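Keeper auction talk, notes. Fifteen min incl. questions. DON'T rush the open.

Open: who here has paid for a closer in March and dropped him by May. Hands. Me too, twice, same guy.

Then who I am, quick. Commish of Buva, 15 teams, keepers, auction, weekly roto. Six years in. Won it once, finished last once, learned more from last.

Main point one. Keeper price is not the player's value, it's the discount. A $30 star kept at $28 saves you two bucks. A $14 bat kept at $3 saves eleven. Say it slow, people nod and then keep the star anyway.
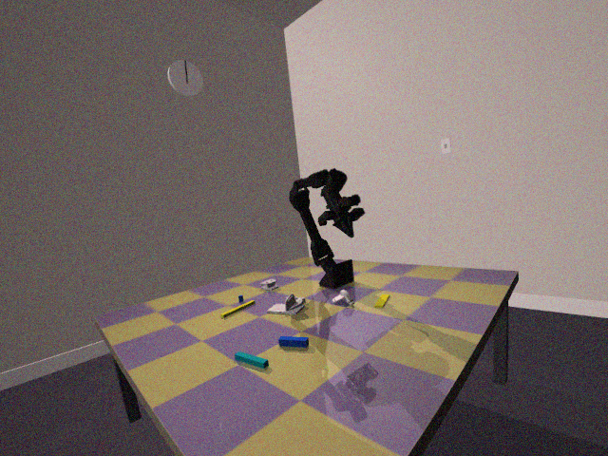 Inflation, the part everyone skips. When owners keep cheap talent there's more money chasing fewer good players, so every dollar at the table buys less than the book price says. Work it out before the draft, on paper. I rule mine off in alternating squares like the purple and yellow ones on that tabletop, one square per roster spot, kept guys in one color, open spots in the other. Then you see how much is realy left. Ismail Filali does it in a spreadsheet, fine, same thing.

Do the sum out loud: total budget, minus keeper salaries, over total value minus keeper value. Ratio over one, bid up. Pause here. Drink water.

Main point two, nominating. Early on throw out names you don't want at positions you've already filled. Tülin Kurtuluş ran this on me with catchers, three in a row, I bought two of them. Tell the catcher story, keep it SHORT.
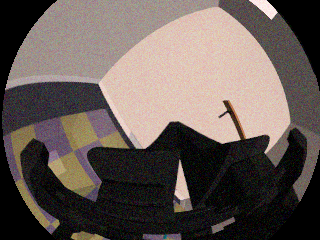
Teoh, December

This is the winter trade story. Zahira Yusof emails the whole Buva list offering an ace for two kids on one dollar contracts. Ace was $35. Everybody laughed. Mesfin Mamo took it. By the next summer the two kids were half her offense and she'd spent the saved money on a real shortstop. Mesfin's ace was good too! He just had nothing left to put around him.

Lesson: winter is when contracts move. People are bored and they'll answer email. By draft week everyone has fallen in love with thier own list.

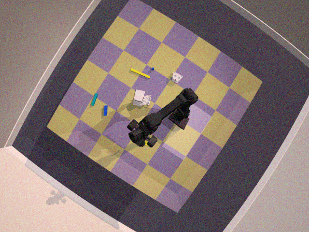
And send the first offer, even a dull one. Don't open with an insult, people remember. Ask which of their keepers they're least sure on, then go quiet and let them type.

Main point three, when to dump. My rule, if you're 6 or more places back at the break, sell. Expiring guys out, cheap years in. Bring up Wahyudi Osman's objection before he does (he'll be in the second row): dumping wrecks the race for everyone else. Fair. Buva has a cap on in-season salary now, works okay. Read cap rule if asked, it's on the back of the handout.

Skip the prospects bit if past the ten minute mark. If not: pitchers under 21, no, never, move on.

Questions. Likely ones: how many keepers, do contracts get longer, what about trading auction dollars. On dollars, say yes but with a limit, agreed before the season.

Handouts on the chair by the door. Get the clicker back to Zahira.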